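学生寮共用棟における太陽光発電の自家消費率と電気温水器の運転時間帯に関する検討

エネルギー工学実習 最終報告書
2021年1月24日

1. 背景と目的

本報告は、学生寮の共用棟に設置された太陽光発電設備について、発電した電力を建物の中でどれだけ使えているかを調べ、電気温水器の運転時間帯を変えた場合の効果を検討したものである。

対象とした共用棟はDolside地区にある二階建ての建物で、一階に共同キッチンと洗濯室、二階に学習室がある。屋根には南向きの太陽光パネルが載っており、余った電力は系統へ売電している。売電単価は買電単価より低いため、同じ1kWhであれば建物内で使った方が収支はよくなる。ところが寮生の多くは日中に授業へ出ており、キッチンと洗濯室の使用は夕方以降に集中する。発電の山と消費の山がずれていることは設備の導入時から指摘されていたが、数値で確かめた記録は残っていなかった。

蓄電池を置く案は前年度の実習で検討済みであり、初期費用の回収年数が長いという結論が出ている。そこで今年度は追加の機器をなるべく買わず、既にある機器の動かし方を変える方法に絞った。

2. 対象設備

太陽光パネルの定格出力は合計6kWである。パワーコンディショナはDakex製で、一階の廊下の突き当たりに壁掛けで取り付けられている。表示部では瞬時の発電電力と当日の積算値が確認できるが、過去の履歴は本体から取り出せない。このため計測には別のロガーを用いた。

電気温水器は貯湯式で、共同キッチンと洗濯室の両方に給湯している。タンク容量は400Lである。工場出荷時の設定のまま、深夜の時間帯に沸き上げを行い、湯が足りなくなると夕方に追い焚きをする運転になっていた。その他の主な負荷は、冷蔵庫、洗濯機、乾燥機、照明、空調である。

3. 計測方法

分電盤の主幹、太陽光の連系ブレーカ、温水器の専用回路の三か所にクランプ式の電流センサを取り付けた。センサの値はGestbridgeの通信ユニットを通して一分間隔で記録し、十五分ごとの平均に直してから集計した。

計測は10月に行った。暖房も冷房もあまり使わない時期を選んだのは、空調の影響を小さくして温水器の効果を見やすくするためである。期間中に通信が途切れた時間があり、その部分は前後の値から補間した。途切れが長く続いた日は集計から除き、残った20日分を解析に用いた。

自家消費率は、太陽光の発電量のうち建物内で消費した量の割合とした。自給率は、建物の全消費量のうち太陽光でまかなった量の割合とした。二つの指標は混同されやすいが、本報告で主に扱うのは自家消費率である。
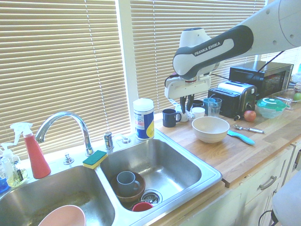

計測の前には、三つのセンサの向きと倍率を確認した。最初の取り付けでは連系ブレーカ側のセンサが逆向きになっており、発電中に値が負で記録された。これは向きを直した上で、それ以前のデータを破棄して対応した。

4. 現状の把握

発電は朝から立ち上がり、正午前後に最大となった。晴れた日の正午前後には、発電電力が建物の消費電力を常に上回っていた。この時間帯の消費は冷蔵庫と待機電力がほとんどで、洗濯機が動いている間だけ小さな山が見られた。

一方、消費電力は夕方から夜にかけて大きくなり、乾燥機と追い焚きが重なる時間に一日の最大値を記録した。深夜には温水器の沸き上げによる平らな山があった。つまり、建物で最も電力を使う機器が、発電のない時間にだけ動いていたことになる。

曇りの日は発電量そのものが少なく、自家消費率はかえって高い値になった。この指標だけを見ると曇りの日の方が良い結果に見えるため、評価の際は発電量も併せて示す必要がある。

5. 運転時間帯の変更案

次の二案を比較した。

案A：沸き上げの開始を午前十時とし、深夜の運転を停止する。
案B：深夜の沸き上げを半量に減らし、残りを正午前後に行う。

どちらの案も、温水器本体のタイマー設定だけで実施できる。計算にはNikzadという表計算用のテンプレートを用い、計測した発電と消費の十五分値に対して、温水器の負荷だけを移し替えた。タンクからの放熱と外気温による効率の変化は考慮していない。

案Aでは、晴れた日の余剰電力の多くを温水器が吸収し、自家消費率の改善は二案の中で最も大きかった。沸き上げから使用までの時間が短くなるため、実際には放熱の損失も減ると考えられるが、今回の計算には含まれていない。問題は雨の日で、発電がほとんどない日には昼間の単価で電気を買って沸かすことになり、深夜に沸かす場合より費用が増えた。

案Bは晴れた日の効果では案Aに及ばないが、天候が悪い日の費用増が小さい。また、朝に湯を使う寮生がいることを考えると、深夜に一部を沸かしておく方が湯切れの心配が少ない。

6. 費用の試算

電気料金は寮が契約している時間帯別の単価を用い、売電は現在の買取単価で計算した。集計した日の天候の割合が一か月続くと仮定すると、案Bによる一か月の削減額は2254円となった。案Aは晴天が続けばこれを上回るが、雨天の日数によって結果が大きく変わり、集計した期間では案Bとの差は小さかった。

金額としては大きくない。ただし機器の購入も工事も不要で、設定の変更に要する手間だけで実施できる点は、蓄電池の案と条件が異なる。

7. 考察

今回の結果は秋の一か月分の計測に基づいており、年間の効果をそのまま推定することはできない。冬は給湯の負荷が増えて日射は弱くなる。夏は発電量が増えるが、学習室の冷房が昼間の余剰を先に使うため、温水器に回せる電力は限られる可能性がある。

補間の影響も残っている。通信が途切れたのは夕方が多く、消費の最大値を小さく見積もっているおそれがある。通信ユニットの設置場所を分電盤に近づければ改善すると思われる。

翌日の天気予報に応じて案Aと深夜運転を切り替える方法も考えたが、現在の温水器には外部から設定を変える端子がない。手動での切り替えは毎日の作業になるため、検討の対象から外した。

8. まとめと今後の課題

共用棟では発電と消費の時間帯が大きくずれており、温水器の運転を昼間へ移すことで自家消費率を高められることを計算で確認した。寮の管理室には案Bを提案し、設定変更の可否を問い合わせている。

変更が認められた場合は、同じ三か所で計測を続け、計算値との差を調べる。あわせてタンクの放熱を含めた計算に改めること、冬季のデータを加えることを次年度の課題とする。計測データと集計表は実習室の共有フォルダに保存した。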